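Skurnell Hall Early Learning Rooms
Indoor Play Area Inspection — October
Completed by: Folasade Ekpo, Facilities Office

1. Exits and corridors
Both exit doors open fully and close without force. Corridor clear.
Result: Pass
Comment: The east wing dates from 1867 and its threshold is uneven. Edge strip to be refixed.

2. Heating
Radiator covers secure in the Arancibia Room. Surface temperature within limits.
Result: Pass

3. Shelving and storage
Wall anchors checked on all units. One bracket behind the Vornard cabinet is loose.
Result: Action required
Comment: Do not load the top shelf until the bracket is replaced. Work order 181 refers.

4. Tables and small play items
Tabletops are to be free of splinters and raised edges. Painted items are to be withdrawn if paint is flaking — do not touch up on site.
Result: Pass

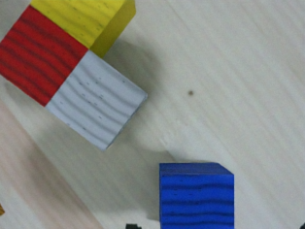
Item 4: painted wooden blocks on a light wooden tabletop.

5. Floor coverings
Mats lie flat. Seam tape lifting near the sink.
Result: Action required
Comment: Zernia tape is in stock. Staff should keep the sink area closed during repair.

6. First aid
Cabinet stocked and labeled. Accident book up to date.
Result: Pass

Items open at close of inspection: 2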